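What Happened When Half My Dorm Got Sick: My Term Report on Norovirus

Report handed in 01/09/2025

I picked norovirus for my public health project because it flattened my floor in December and I wanted to know why it moved so fast (also I was mad at it!). I live in Flolholm Hall, which has 346 residents, and I sent everybody a short survey once we were all back on our feet.

Out of the whole building, 54 people said they'd had vomiting or diarrhea during the outbreak, and 11 of them were on my hallway. Most of them got sick within a couple of days of each other. That fits what I read about the virus, where symptoms usually start 12 to 48 hours after you pick it up, and it only takes a tiny dose.

The part that surprised me was hand sanitizer. I'd been using it like crazy, and so had pretty much everyone who answered, but alcohol gel doesn't work well on norovirus. Soap and running water is what you want, and bleach for hard surfaces. We had one bottle of bleach cleaner for the entire floor, and it lived in a locked closet. Great!

Laundry was my other big question. You're supposed to handle dirty stuff gently without shaking it, wash it on the longest cycle, and machine dry it hot if the fabric can take it. Lots of people in my survey put sick-day clothes in with everything else on a quick cold wash, me included.

My survey has problems. People who got sick were probably more excited to answer than people who didn't, and nobody was tested, so I'm calling it norovirus based on symptoms and timing. I'd do a paper version next time too, plus a question about the dining hall, which I totally forgot.
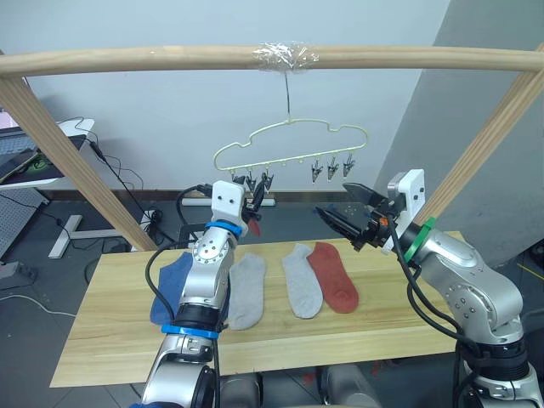
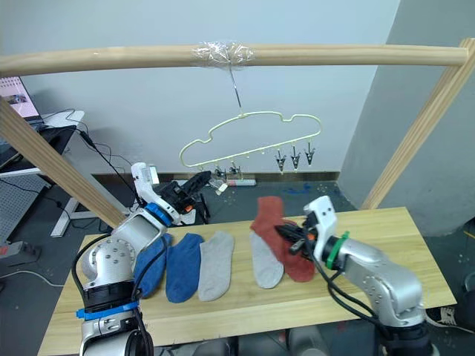

Clips on the hanger, with the rod above.

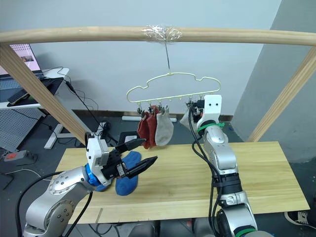 Jin: Nice report, but did you ask how long people stayed home afterward? You can still pass it on for days after you feel fine, and I went back to class the next morning.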